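14 January 2021, bench two, afternoon into evening

Picking this up again after the holidays, and I have to say it was lovely to walk in and find the two-arm table just as we left it, with Sheyla's note taped to the monitor telling me which power strip not to touch. Thank you, Sheyla. I did not touch it.

Plan for today was the thing I have been promising Adaeze since before the break, which is a fair comparison of the red fingertips against the old bare ones on the right arm. We have all got opinions about those red tips (mine are warm, Chibuzor's are not) and so far we have been arguing from memory. The tips are the softer set from Skuvard. The bare fingers are what the Diltska gripper shipped with. Same arm, same controller, same speed limit, and I left the wrist camera off completely so that I wouldn't be tempted to start fiddling with two things at once.

Things I wanted out of it:

- does the softer tip hold a thin round object without it turning in the grip
- does it let go cleanly, or does it hang on to fabric the way Ifeanyi says it does
- how low can we set the closing current before things start to slip

Started with the bare fingers, since they were in the drawer and the red ones were in their bag, and it is easier to begin with the thing you like less. Homed both arms. The left one took two goes to home, which it has been doing since we moved the table, and I'd still like somebody to look at the second joint with me when there's a quiet hour. I don't think it is serious. It gets there, it just seems to need encouraging. I parked it well over to its own side and left it there for the rest of the session.

Bare fingers, pencil out of the cup: closing current 600, and it held, but the pencil rolled in the grip on nearly every lift. You could watch the point swing round toward the arm as it came up. At a lower setting it simply slid back down. I went back up to 600 and stayed there, because below that I was only collecting disappointments. The marker was better, being fatter, though it also turned a little when the wrist moved quickly. With the plush toy there was no trouble at all in either direction, up or down, and I wrote "boring, good" on the pad next to it.

Then I stopped for tea and a long talk with Ngozi about whether we should be measuring the turn or just writing down that it turned. She thinks measuring. I think she's right for the report and wrong for a Thursday, so for now it's only a yes or a no in the log, and she can have her protractor next time. She also reminded me that the fingertip screws want doing up by hand and no further, and I was glad of it, having cracked one of the Udunero brackets last spring by being too keen with the driver.

Fitted the red tips. They go on more easily than I remembered! The one fiddly part is getting them square to each other. I closed the gripper on a strip of card and looked for light down the gap, and loosened and retightened the inner one until I was happy with it. Re-zeroed the gripper afterwards, because the tips add thickness and the controller otherwise believes it is still open when it has already arrived. Please, everyone, do this each time you swap. I forgot it in the fall and spent most of a morning blaming the cable. 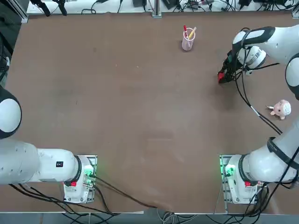

*Right arm with the red tips on, over by the pen cup. Marker and pencil are in the cup, plush toy down near the arm's cables.*

Pencil first again. What a difference. I began at 600 to match the earlier run and it was far more squeeze than the job wanted, so I walked it down in steps and ended at 354, where it still held through a full lift and a turn of the wrist. One step under that, I could tug the pencil out with two fingers and very little effort, so I'm calling 354 the floor for the time being and I would not run anything unattended that close to it. No rolling that I could see. The point stayed where it was when the fingers closed, all the way up and all the way back.

The marker was the same story. I got a bit carried away and did more lifts of the marker than the plan called for, so the log is lopsided there, sorry Adaeze. It was just very pleasant to watch.

Going back into the cup was the harder half. With the bare fingers there's a little more room, and with the red tips on, the outside of one finger brushed the rim if I came down straight. The cup is light and it scooted. What helped was coming in with the wrist tilted and letting go a touch higher, so that the pencil drops the last bit. That works but I don't love it, as it depends on the cup not being moved, and the cup moves if you so much as look at it. Chibuzor suggested a square of the grippy drawer liner underneath. I'd like to try that before anybody goes and makes a proper holder, because a holder would be one more thing bolted to a table where we've already got plenty.

Now the plush toy, which is where Ifeanyi's complaint comes in, and I owe him half an apology. He's right that the soft tips hang on to fabric. When the gripper opens slowly the toy stays with one finger for a moment and then flops off sideways, and where it lands is anybody's guess. Opening fast cures most of it. Opening fast with a small lift at the same time cured it completely in the runs I did, although I only did 20 and I'd want a good many more before I put that in front of Adaeze's people at Adeleke as a finding. With the bare fingers it never clung at all, so that's one honest point in their favor and I've written it down in ink.

One scare. On one of the return moves the cable loop on the right arm got close enough to the toy to nudge it, and I hit stop without really thinking. No harm done. But the slack on that side wants another look. There's enough of it lying on the tabletop that a low move near the base will catch something sooner or later. I've put in the log that the low corner nearest the right base is out of bounds until it's been dressed properly. Sheyla has a bag of the soft hook-and-loop ties in her bottom drawer and says to help ourselves. Please don't use the zip ties. They bite into the jacket when the elbow folds, and then you're cutting them off an hour later with the little snips and holding your breath.

While I was at it I tried the slower joint speeds on the right arm, just to see if the tips behave differently when everything is gentle. For holding, no difference that I could make out. For placing, slower was better until the last stretch, and then it was worse, because the hesitation before release gave the cup time to be leaned on. So slow down to the rim and then get on with it. I realize that isn't very scientific but it's what my eyes told me, and Ngozi's protractor can overrule me later.

Some numbers for the record, as they stand in the log tonight:

| Tips | Object | Closing current | Turned in grip | Clean release |
|---|---|---|---|---|
| bare | pencil | 600 | yes, nearly always | yes |
| bare | marker | 600 | a little, on quick moves | yes |
| bare | plush toy | 600 | no | yes |
| red | pencil | 354 | no | yes, with tilt |
| red | marker | 354 | no | yes, with tilt |
| red | plush toy | 354 | no | only when opened fast |

The current is in the controller's own units, so please don't compare it with the old bench, where the scale was different.

Where this leaves us, I think, is with the red tips on the right arm for the rest of the month. I'd happily put a set on the left too, but there are only 5 good ones left in the bag and I would like to keep spares until we know how quickly they wear. I looked them over under the lamp at the end and couldn't find any marks, which is a nice start, though one afternoon of pencils is hardly a hard life. Chibuzor would still like to try a ridged tip as a middle road and I've told him to go ahead and order a pair, partly because he may be right and partly because I enjoy it when he is.

For next time, whoever gets here first:

- drawer liner under the cup, then repeat the straight-down return
- dress the right arm cables, soft ties only
- left arm, second joint: home it from cold and write down how many tries it takes
- more plush toy releases, fast open with the small lift, same speed throughout
- ask Ngozi how she wants the turn measured

Both arms parked, log copied over to the shared drive under today's folder. The bare fingers are back in their drawer with the screws in the little tin, and the hex key is in the tin as well, so please put it back there when you borrow it.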